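FOR IMMEDIATE RELEASE

Barta Home Lab opens kitchen chore trials, asks: can machines do this yet?

SETBRIDGE, July 20, 2026 - Short answer, not yet. Longer answer below.

Barta, the Setbridge home automation firm, today opened a program of household chore trials aimed at one question we get from every retailer and landlord we meet. When can a machine tidy my kitchen? Fruit, dishes, cloths, cupboards. The boring stuff.

First chore on the list is fruit. Sounds easy. Round things, odd skins, soft spots, all in one bowl. Hard squeeze and you have juice, light squeeze and its on the floor.
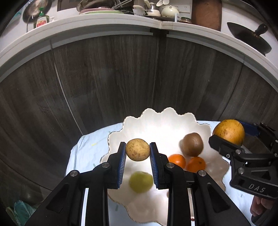 Two-finger gripper with blue ribbed pads holding a speckled light-brown fruit over a white scalloped bowl.

"People see a pear get picked up and think the job is done," said Aoife Ó Néill, head of trials at Barta. "Picking up is the part we're okay at. Knowing which one is going soft, no. Wiping the bowl after, no."

The program covers 18 chores and 64 households. Each chore gets 1000 attempts, done by people with hand-held grippers first, then by machine. Results go out chore by chore, bad ones included.

Shop-floor work comes next. Grolton, a grocery chain, will take part in produce restocking trials at 2 stores starting in Febuary.

"I want crates emptied before opening, and no bruises," said Prasert Kongkaew, store operations manager at Grolton. "Show me that and we'll talk."

No product is being announced today. No price, no ship date.

Households in Setbridge and Gavberg can still apply, through the Barta front desk. Renters welcome. Pets fine.

Press contact: Barta press office, Setbridge. Interviews with Ó Néill on request, mornings best.

###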